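Magazine > Business > Automation

News Features Equipment Workplace Subscribe

The long shopping list behind a small robot program

When Hafiz Tuhumury sat down last September to plan his company's first full year of robot training work, he expected most of the money to go to the robot arms. He had two quotes for arms on his desk and a rough idea of what a third supplier would charge. The rest of the budget fit on half a page.

By the time the plan was approved, the arms made up less than a third of it.

Tuhumury runs operations at Misora, which is developing a table-clearing robot for canteens and care homes. The company needs its machines to pick up plates, bowls, and lids of many kinds, set them down again, and stack them without chipping anything. To teach them, it collects demonstrations made by people using hand-held grippers. A person holds a gripper in each hand and does the chore, and a camera on the tool records it.

"I had the hand-helds down as accessories," Tuhumury said. "They had one line, under cables."

They now have a section of their own. Misora's plan calls for 80 hand-held grippers, enough for 40 people working in pairs of tools. The units are bought from Runel, a small manufacturer that builds them in batches and asks for a deposit before each batch begins. Tuhumury ordered in two lots so that changes to the jaws could be made between them.

The price of a unit was the easy part. Harder to plan for was what happens to it after delivery. Grip pads wear smooth. Screws back out. Batteries that last a morning in the workshop may not last one in a warm kitchen. Misora's first budget had no money for spare pads at all, and the correction was made by moving funds out of travel.

The second version lists spares by part: pads, fingertips, pivot pins, screws, mounts, and memory cards. Pads are the largest item. Tuhumury sets the replacement schedule by hours of use, and each gripper goes out with a paper card on which the hours are written down. He looked at software for this and decided against it for the first year.

Most of the recording takes place in homes, at ordinary tables, with the household's own dishes or with a box of dishes that Misora sends along.

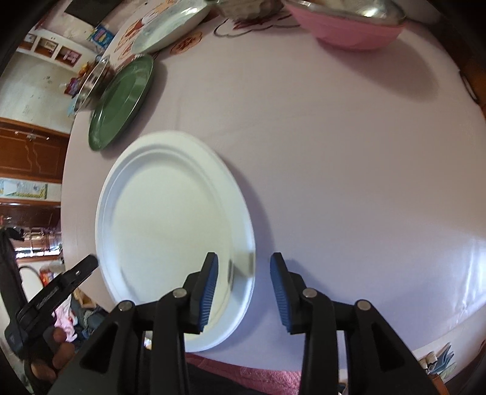 Plates and bowls on a cloth-covered table, with two hand-held grippers at work.

Working in homes saves rent. It also adds costs that don't appear in a supplier's catalog. There are payments to the households, insurance, courier runs, and a coordinator's time on the phone. Misora signed up 43 households for the first phase and set aside a fixed sum for each one, paid whether or not the recordings are usable.

Tuhumury considered the other choice, which was to rent a hall and set up rows of identical tables. The quote was reasonable. A hall would have made supervision simpler, and broken tools could be swapped on the spot. But the company's engineers wanted different tablecloths, different light, and different clutter near the edge of the table, and a hall would have meant buying all of that and moving it around every day.

"We priced it both ways," he said. "The hall was cheaper for the first month. After that it was more expensive, and the data was duller."

The dishes themselves took up more discussion than anyone planned. Shiny steel is difficult for cameras. White plates on pale cloth are difficult in another way. Misora bought 374 pieces of tableware, mostly secondhand, and Tuhumury wrote off the full amount on the first day. Breakage is expected, and tracking it plate by plate would have cost more than the plates.

Storage was another surprise. Video from two grippers fills drives quickly, and a household's internet connection is rarely good enough to send it. Misora ships drives back and forth by courier. The plan now has a line for drives, a line for drives in transit, and a line for drives that don't come back.

The company is careful about what it buys and what it rents. Grippers are bought, as they are modified too often to go back to anyone. Computing for training the models is rented by the week. The arms, which started the whole exercise, are leased from Prurodis on a two-year term with service included. Tuhumury said the lease costs more over its full length than buying would. He chose it so that he could hand the arms back if the design of the product changed.

Not every company does it this way. Purba, which makes packing equipment and started a similar program a little earlier, bought its arms outright and kept its gripper order small. It collects in one workshop with a handful of trained staff. Its managers say the tools last longer when the same people use them every day, and that repair costs have stayed under plan.

Tuhumury doesn't argue with that. Packing lines look much alike from one site to the next, he said, and dinner tables do not.

For companies making a first budget, he suggests asking the tool supplier for a parts list with prices before asking for a discount on the tools. He also asks how long a repair takes, door to door. In the first lot, Misora's average was nearly 156 hours, long enough that a household could lose its slot. The company now keeps a few complete grippers on the shelf, charged and ready to send.

He would also hold back part of the money. Misora's first plan committed every dollar by the end of the second month, which left no room when the engineers asked for a narrower fingertip. The change itself was cheap, but the rush fee was not.

The second lot from Runel is due before summer. Tuhumury has already asked for one change to the order form, a separate line for screws.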